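Second Serve

The stringer at the Urkow Open worked in a room under the east stand, between the ball store and the boiler. He had the room for the length of the tournament every year and he knew the matches mostly by sound. A long rally was quiet, then feet, then quiet. A double fault was a groan that came down through the concrete.

On the first morning of the second week the girl came in with three rackets under her arm and put them on the bench.

"Same as before?" he said.

"Two pounds lower."

He wrote it on the tag. She was ranked 2948 in the world, which he knew only because the local paper had printed it every day since she got through qualifying. Nobody ranked that low had played a fourth round at Urkow. She was from Jatik, up the valley, where there were two courts and one of them had a tree root coming through the baseline.

"Two pounds is a lot," he said.

"My arm hurts."

He looked at her then. She was holding the elbow with the other hand, the way people hold a bag they are afraid will split.

"Does your coach know?"

"I don't have one here. He went back on the bus. He has the school to open."

He clamped the first frame and started cutting out the old strings, working from the middle so the head would not twist. She stayed. Most of them dropped the rackets and left, but she sat down on the upturned crate by the door and ate a roll out of a paper bag.

"Who do you have?" he asked, though he knew that too.

"The Gkikas Academy girl. The tall one."

"She has a big serve."

"She has a big first serve," the girl said. "I watched her on court 3. When she misses, the second one goes to the backhand. Every time, when the score is close. I don't think she knows she does it."

He pulled the main strings through one after another. The machine clicked when it reached the tension and he set the clamp and went on. He had strung for the tall one as well. She wanted everything tight as a drum and sent a man down to collect.
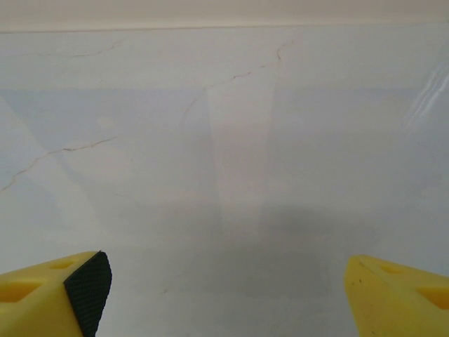 Yellow, black and a pale surface behind.

"Did you play?" the girl said.

"A little. Club matches. I got to 3000 and something once, if you count the way they counted then."

"So I'm better than you."

"You were better than me when you were ten."

She laughed and folded the paper bag into a square. Upstairs they were testing the loudspeakers. A voice said the name of the sponsor, Trulladetti, and then said it again with the weight on a different part.

He tied off the last knot, trimmed it and pushed the strings straight with his fingers. He handed the racket to her and she hit the heel of her hand against it and listened.

"It's soft," she said.

"You asked for soft. It'll go long if you swing the way you did on the opening day. You have to let it do some of the work."

"And if I can't?"

"Then it goes long."

She nodded. He did the other two while she stretched against the door frame, and when he was done he wrote nothing on the tags under the price. She noticed and began to say something, and he told her he was busy and had four more before noon.

The match started at one. He had the radio on low but the commentator was slow, and the stand always told him first. The first set went quickly and the noise was polite. The tall one took it. Somebody came in for a grip and stood talking about the wind, and he missed the beginning of the second.

By the time he was alone again the feet had started. They stamped in Urkow when they wanted a player to stay in, and dust came down from the ceiling onto his spools. He covered them with a towel. The radio said the set was the girl's, but by then he had known it for a good half minute.

In the third he stopped working. He sat on the crate by the door, where the sound was better. Five games all. Then six to the girl, and the tall one serving to stay in it. There was the groan of a first serve missed at break point – a small groan, because this was not what the crowd feared.

The second serve, he thought. Backhand.

It went quiet above him. He heard one shot, and then another that was softer. He waited for the feet.

The boiler came on in the next room. He got up and put his hand flat on the wall, and felt it in the concrete before he heard it.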